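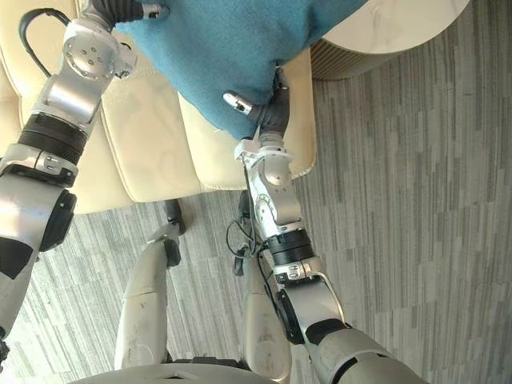
Helles Leder ist weniger empfindlich als sein Ruf, meint Impi Eskola, nur in Ruhe lassen darf man es eben nicht, und wer beim Wort Pflege schon müde wird, soll sich lieber gleich etwas Dunkles aus Stoff kaufen.

Magazin › Wohnen › Hausbesuche

# Ein cremefarbenes Sofa und eine Decke, die jeden Abend wandert

Kategorie: Wohnzimmer | Leder & Textil | Gespräche

Mit diesem Satz im Ohr bin ich nach Warnamow gefahren, um Rowena Pascual zu besuchen. Ich gebe es zu, ich war neidisch, bevor ich überhaupt saß. Wir haben zu Hause ein graues Ecksofa, das alles verzeiht und nach nichts aussieht, und seit Jahren schiele ich nach so einem richtig hellen, weichen, gesteppten Ungetüm aus Leder. Rowena hat eins. Und sie benutzt es auch wirklich, jeden Tag, mit Tee und mit Krümeln und mit Besuch (diesmal mir).

Gekauft hat sie es bei Ambrosio, einem Möbelhaus, von dem ich vorher noch nie gehört hatte. Es kam aus einem Lager, das 600 Kilometer entfernt liegt, und die beiden Fahrer haben an der Haustür erst mal lange geschwiegen. »Der eine hat auf das Treppenhaus geguckt und dann auf das Paket und dann auf mich«, erzählt Rowena und lacht. »Ich habe Kaffee gekocht. Mehr konnte ich nicht beitragen.«

Das Wohnzimmer hat 36 Quadratmeter, und als sie mir das sagt, klingt es fast entschuldigend. Das Sofa braucht diesen Platz aber auch. Vier Kopfstützen in einer Reihe, alle verstellbar, dazu Rückenpolster mit eingezogenen Knöpfen und eine Sitzfläche, die von hinten nach vorn in dicke Rippen abgesteppt ist. In einem kleinen Zimmer würde man darüber klettern müssen.

Ich wollte natürlich zuerst wissen, warum Creme. Warum um Himmels willen Creme?

»Weil die Wand schon so war«, sagt sie. »Ich hatte die Wand in diesem gebrochenen Weiß und habe gedacht, ich will nicht, dass sich da ein Möbel davorstellt und brüllt. Es sollte ruhig sein. Meine Schwester fand es langweilig. Sie hat mir dann das Bild geschenkt, das graugrüne, damit wenigstens irgendwas hängt.«

Mir gefällt das Bild sehr, das fleckige Dunkle tut der Ecke gut. Rowena sagt, sie hätte es sich selbst nie ausgesucht und würde es jetzt auch nicht mehr hergeben.

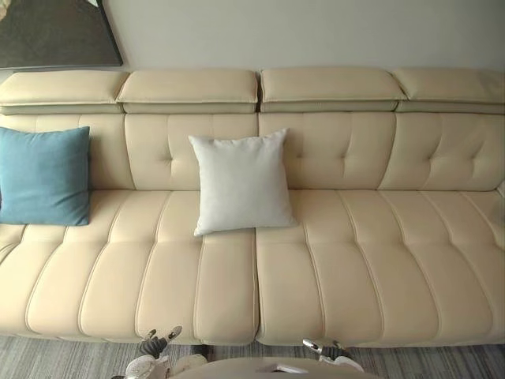
## Drei Kissen reichen

Wir haben dann ziemlich lange über Kissen geredet, länger, als ich vorhatte. Ich bin nämlich der Typ, der im Laden an keinem Kissen vorbeikommt, und bei mir liegen inzwischen so viele herum, dass man sie vor dem Hinsetzen auf den Boden räumt. Rowena schüttelt darüber nur den Kopf.

»Bei dem Sofa passiert schon so viel in der Oberfläche«, erklärt sie. »Die Knöpfe, die Nähte, die Falten. Wenn ich da noch Muster drauflege, wird mir schwindelig.« Also ein weißes und zwei blaue, alle einfarbig, und Schluss. Das weiße kommt ungefähr in die Mitte, die blauen nach links und rechts an die Seiten, weil dort am liebsten gelesen wird. Wenn Gäste kommen, fliegt das weiße als Erstes runter, das hat sie mir auch erzählt. Auf Leder rutschen Kissen eben, das sei das Einzige, was sie am Anfang genervt habe.

Ihr Trick dagegen ist so simpel, dass ich mich geärgert habe, nicht selbst darauf gekommen zu sein: Sie nimmt schwerere Füllungen. In das weiße hat sie 500 Gramm nachgestopft und die Naht von Hand wieder zugemacht. Seitdem steht es. Ich habe es ausprobiert, habe mich danebenfallen lassen wie ein Sack, und es blieb aufrecht! Zu fest finde ich es trotzdem, zum Kopf-drauflegen wäre das nichts für mich. Rowena sagt, dafür gebe es ja die Kopfstützen.

Ach, die Kopfstützen. Die muss man mögen. Ich finde sie großartig, weil man sie hochstellen kann und dann auch mit langem Rücken endlich etwas im Nacken hat. Rowenas Mutter hat sie beim ersten Besuch alle nacheinander ausprobiert und dann gefragt, ob man die auch abmachen könne. Konnte man nicht, oder jedenfalls hat es keiner versucht.

Was Rowena allen rät, die so ein Modell kaufen wollen: vorher hineinfassen, in die Spalte unter den Stützen und auch in die Naht zwischen den Sitzteilen. Da sammelt sich alles. »Ich habe schon Ohrringe rausgeholt und ein Stück Lakritz und einen Bibliotheksausweis. Mit der Staubsaugerdüse kommt man gut rein, aber man muss die mit den Borsten nehmen, sonst gibt es Striemen.« Sie macht das montags, gleich nach dem Frühstück, und sie macht es offenbar gern, was ich von mir und dem Staubsauger nicht behaupten kann.

Wir verwenden Cookies, um unser Angebot für dich zu verbessern. Mehr dazu in der Datenschutzerklärung. [Nur notwendige] [Alle akzeptieren]

## Der Sessel und die Decke

Zum Sofa gehört ein Sessel, auch cremefarben, und über dem Sessel liegt die Decke. Eigentlich geht es in diesem Haushalt vor allem um diese Decke, glaube ich. Sie ist aus Fleece, blau mit einem Stich ins Türkise, und wurde bei Prevcombe im Ausverkauf mitgenommen, für 19 Euro, als Rowena nur eine Gardinenstange holen wollte. Die Gardinenstange war falsch und ging zurück. Die Decke blieb.

»Abends ist sie auf dem Sofa, und morgens ist sie auf dem Sessel, so soll es jedenfalls sein«, sagt sie. »Im Winter ist sie manchmal auch im Bett, und dann suchen alle.« Ich frage nach der richtigen Falttechnik, weil man in jeder Zeitschrift etwas anderes liest. Dreimal längs, diagonal, scheinbar nachlässig hingeworfen, was ja immer am meisten Arbeit macht. Sie winkt ab. Gefaltet werde hier gar nicht streng. Decke über die Lehne, obere Kante festhalten, unten einmal ziehen, fertig. Fleece sei sowieso zu bauschig für scharfe Kanten, und wenn da eine Falte drin sei, dann sei da eben eine Falte drin.

Beim Waschen ist sie dafür genau. Kaltes Programm, kein Weichspüler, und auf gar keinen Fall in den Trockner – die erste Decke, eine graue, ist ihr darin ganz stumpf und knubbelig geworden. Aufgehängt wird über zwei Leinen, damit in der Mitte kein Knick bleibt. Und die neue hat sie vor dem ersten Abend auf dem Sofa zweimal gewaschen, aus Angst, dass das Blau ins helle Leder zieht.

Da werde ich hellhörig, denn das ist ja die große Frage bei cremefarbenen Möbeln: Was ist mit Jeans?

»Jeans sind schlimm«, gibt Rowena zu. »Neue Jeans. Alte sind in Ordnung. Ich hatte eine Freundin zu Besuch, mit einer nagelneuen dunklen Hose, und danach war da ein Schatten auf dem Sitz. Ich habe nichts gesagt, ich habe gewartet, bis sie weg war, und dann bin ich in die Küche gerannt.«

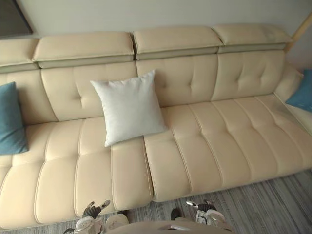 Seite zuletzt geändert: Januar

Geholt hat sie aus der Küche einen weichen Lappen und die Reinigungsmilch von Ovico, die sie damals gleich mitbestellt hatte. Der Schatten ist weg, sagt sie, aber es hat drei Anläufe gebraucht. Wichtig sei, nicht auf der Stelle zu rubbeln. Man geht die ganze Rippe entlang, von hinten bis zur vorderen Kante, und dann noch die daneben, sonst hat man hinterher einen sauberen Fleck, und der sieht fast schlimmer aus als der schmutzige.

Impi Eskola hatte mir am Telefon etwas Ähnliches geraten und war dabei sogar noch strenger: immer erst an einer Stelle testen, die man nicht sieht, und die Milch auf den Lappen geben, nie direkt aufs Leder. Rowena nickt, als ich das weitergebe, und murmelt dann, dass sie beim ersten Mal natürlich alles direkt draufgekippt habe.

Und die Knöpfe? Um die Knöpfe herum nimmt sie einen trockenen Pinsel, einen breiten für Kuchenglasur. Ich fand das erst übertrieben, aber ich habe mich dann mal vorgebeugt, und in diesen kleinen Kuhlen mit den strahlenförmigen Fältchen würde man mit einem Tuch ja wirklich nur alles tiefer hineinschieben. Ich habe mir auf dem Heimweg einen Pinsel gekauft. Für das graue Ecksofa! Das hat nicht mal Knöpfe.

Wir sind dann noch beim Aufräumen gelandet, weil ich gefragt habe, wie lange das alles dauert, jeden Tag. Die Antwort hat mich überrascht, denn abends macht sie nichts. Gar nichts. Die Kissen bleiben, wo sie sind, die Decke liegt, wie sie liegt. Erst am nächsten Morgen, wenn der Kaffee durchläuft, wird gerichtet, und zwar immer in derselben Reihenfolge. Zuerst geht die Decke auf den Sessel, damit die Sitzfläche frei ist. Dann wird mit der Hand einmal über die Polster gestrichen.

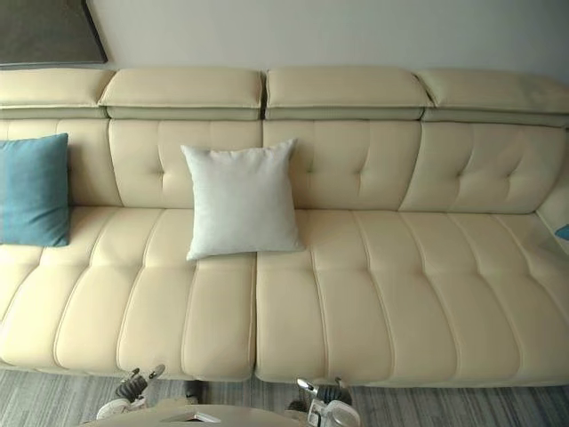
Danach kommen die Kissen dran, erst die blauen, dann das weiße, und ganz zum Schluss schaut sie, ob die Kopfstützen halbwegs auf einer Höhe stehen. »Wenn eine schief ist, lasse ich sie auch mal schief«, sagt sie. »Aber ich sehe es dann den ganzen Tag.« Das Kissen aufschütteln, diesen Handkantenschlag von oben, den man aus Möbelprospekten kennt, findet sie albern. Sie greift an zwei Ecken, schüttelt kurz und stellt es hin.

Ob sie noch einmal so kaufen würde, wollte ich wissen. Da hat sie länger überlegt als bei allen anderen Fragen. Das Leder ja, die Farbe auf jeden Fall. Bei der Länge ist sie unsicher, weil sie meistens doch nur zu zweit dort sitzen und dann beide an einem Ende hocken. Und im Sommer klebt man mit kurzen Hosen ein bisschen fest, da will sie nichts beschönigen – dann kommt ein Laken drüber, und das sieht genau so aus, wie es klingt.

Ich habe am Ende noch eine Weile im Sessel gesessen, die Decke auf den Knien, und wir haben über Gardinenstangen gesprochen. Die richtige hat sie bis heute nicht gefunden. Wer eine gute Adresse für lange Stangen ohne Mittelstütze hat, darf sie gern unten in die Kommentare schreiben, ich leite alles weiter nach Warnamow.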